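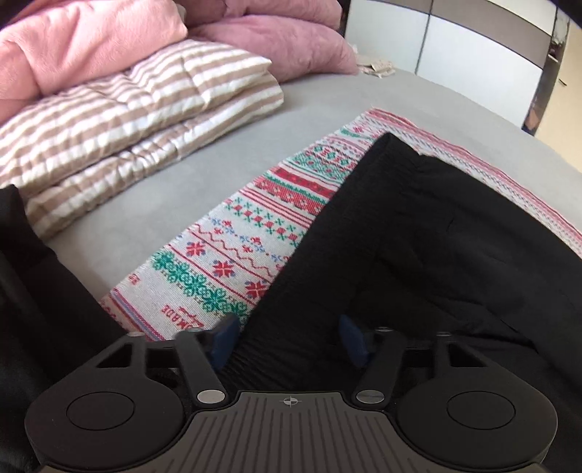 开口圈

开口圈，又称单圈、跳环，是首饰制作与服饰辅料中使用的一种小型金属环，由一段金属丝弯成圆形或椭圆形，两端相接而不封死。开口圈用于连接吊坠、链条、扣头及其他配件，也可成串相扣，构成链身。在服饰领域，开口圈见于拉链头挂饰、腰链、包袋装饰及演出服装的金属片缀饰。

名称

中文“单圈”一词多见于批发市场和手工爱好者之间，与绕成两层的“双圈”相对。“跳环”为英语jump ring的直译，多用于翻译教材。接口经焊接封闭者称“闭口圈”或“焊口圈”，在部分目录中与开口圈并列，另设编号。

结构与规格

开口圈的规格一般以线径和直径表示。线径指所用金属丝的粗细，直径则有内径与外径两种标法。外径等于内径加上两倍线径，采购时若混用两种标法，编成的链条可能过紧或过松。部分供应商以线规号代替毫米数，而不同地区的线规体系并不相同，同一号数对应的实际粗细可能有差别。

内径与线径之比称为环径比，是锁子编织中的重要参数。环径比过小，圈与圈之间无法穿过规定的数目；环径比过大，织物松散，花纹不易成形。较简单的欧式四合一编法，每一环与相邻的四环相扣，所需环径比低于多数六合一编法。

接口形态依切割方式而异。剪切所得的断面呈楔形，合拢后外侧常留有细缝；锯切所得的断面平直，两端可以紧密贴合，价格也较高。

材料

常用材料包括铜、黄铜、铁、不锈钢、铝、银及包金线。铁质开口圈硬度较高，成本低，镀层磨损后易生锈。黄铜易于电镀，是合金饰品中较常见的基材。不锈钢耐腐蚀，但弹性大，手工开合较费力。铝圈质量轻，可经阳极氧化染成多种颜色，适合面积较大的编织件。纯银质地偏软，用于承重部位时通常选用较粗的线径，或改用合金银。

含镍镀层可能引起部分人群的接触性皮炎，一些国家和地区对与皮肤长时间接触的饰品规定了镍释放限量。

制作方法

手工制作时，先将金属丝紧密缠绕于圆棒上，形成弹簧状线圈，再沿轴向逐圈切断。圆棒的直径决定成品的内径，但硬态金属丝在取下后会回弹，成品内径略大于棒径。线圈可用剪钳逐个剪断，也可固定在夹具中以锯片切开。切断后的圈通常置于滚筒内，与钢珠和抛光液一同翻滚，以去除毛刺并使表面光亮。

工业生产使用自动制圈机，送线、成形与切断连续完成，随后进行清洗、电镀和分选。

开合方法

开合时以两把钳子分别夹住接口两侧，一侧向前、一侧向后扭转，使两端前后错开。将两端向左右拉开会使圆形变形，复位后难以对齐，并可能在环背处形成应力集中。闭合时沿相反方向扭回，略微越过对齐位置，再退回原位，可抵消金属的回弹。接口对齐后，以指腹或细线划过接缝，能够检查是否仍有缝隙。

开合所用的钳子以平嘴钳和弯嘴钳为主，钳口应光滑无齿。套在食指上的开圈戒指可代替其中一把钳子，适用于线径较细的圈。

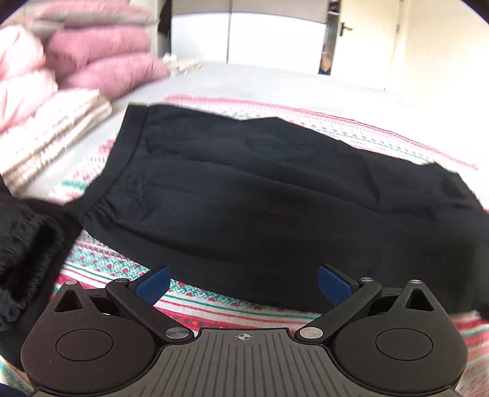
在服饰中的应用

服装上的开口圈多承担装饰件与基布之间的过渡连接。金属片、流苏或珠串先挂于圈上，再由圈穿过织带、气眼或缝线固定。此类部位经常受到摩擦，针织物和蕾丝尤易被接口勾丝，因此通常将接口转向背离面料的一侧，或改用闭口圈。洗涤前宜拆下可拆卸的金属挂饰。

演出服装中，整片锁子编织的披肩和衣领以铝圈为主，其质量远低于同样尺寸的钢制品。设计师奥兰雷瓦朱·埃泽（Olanrewaju Eze）的披肩作品《Prurnness》使用2506枚染色铝圈，以欧式四合一编法制成，边缘另缀284枚铜圈。该作品于2018年5月23日首次展出，同年6月移至埃克波（Ekpo）工作室陈列。

商业供应

开口圈多按重量或包装计价。小规格产品逐枚清点费时，批发包装一般只标净重，并附每克的平均枚数。辅料商Wondano的目录将开口圈分为4个系列，按材质编排；Sokex则按接口形态分为剪切、锯切和焊口3类。两家目录均以外径标注尺寸，线径另列一栏。

电镀产品在不同批次之间可能存在色差，金色和玫瑰金色较为明显。需要大面积连续使用时，通常要求由同一批次供货，并留存样品以备比对。

常见缺陷

接口错位：两端不在同一平面，多由闭合不当或切割偏斜所致。

毛刺：断面残留金属尖刺，可勾挂织物或划伤皮肤。

镀层脱落：常出现于接口附近，反复开合会使其加剧。

椭圆变形：由横向拉开或受力过大引起，变形后的圈一般不再复用。

相关条目

双圈
龙虾扣
锁子甲
九字针
定位珠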